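Week 2 notes — Boards, benches and where things live
Home Kitchen Basics, evening course, Ullumine Community Kitchen

Okay, before we touch a knife this term I want to spend a whole session on the bench and the board. I know, I know, you came to cook! But bear with me, because I changed my mind about a lot of this stuff over January and I'd rather you had the new version of my notes than the one from last year.

Have a look at these and keep them handy, we'll come back to the board again and again.

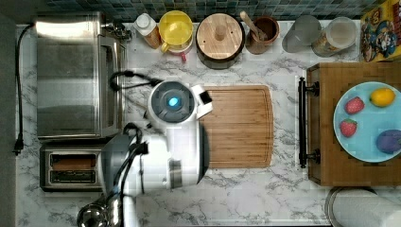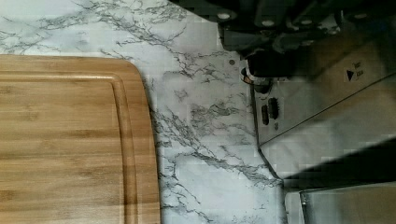
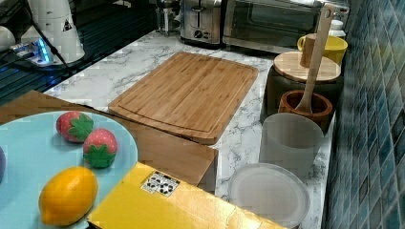 One reader of last year's handout wrote in the margin that a juice groove is a waste of good board, and that a plain flat one with a damp cloth under it will do you for life. Fair enough, and I've had that argument with myself. If you mostly slice bread and herbs you may never need the groove. But for a roast chook, or tomatoes in the middle of summer, or a really ripe mango (my downfall), I want that channel between the juice and my bench. The damp cloth I agree with completely. Wring it out hard, lay it flat, board on top, then give the board a shove with the heel of your hand. If it slides, start again.

Bamboo first, then. It's light, it's cheap enough, and it's usually made of strips glued together, so you get those lovely fine stripes running along it. It's also fairly hard, and your knife will notice. Mine wants a touch-up more often than it did when I used a softer timber board. Wash with hot soapy water, both sides, and stand it on its edge to dry — never flat on the bench with a wet underside. Please don't put it in the dishwasher. I did that with a Plodov board I was very fond of and it opened up along a glue line like a book.

Run a brush around the groove when you wash up. A cloth glides straight over it and leaves the gunk behind.

Oiling: food-grade mineral oil, a spoonful, rubbed in with an old tea towel and left overnight. Wipe off what hasn't soaked in. I do mine when the colour starts looking chalky, and I couldn't give you a schedule.

Now the bench. Marble patterns are gorgeous and a bit of a nuisance, as crumbs vanish into the grey veins. Wipe the lot, whether it looks dirty or not, and get your eye down low against the light if you want to check. If yours is real stone, go easy on lemon and vinegar, and mop them up straight away.

I like the toaster and the oven down one end, canisters along the splashback, and the board in the middle with elbow room. Keep wooden spoons in a crock you can reach while stirring. Anything you use once a month can go in the cupboard, sorry. Pull the toaster out when you clean, and unplug it before you go near the crumbs.

For next week: clear your own bench completely, wipe it, and put back only what you used in the past 7 days. Jot down what didn't make the cut and bring the list along, plus your board if it'll fit in a bag. I'll have oil and plenty of rags.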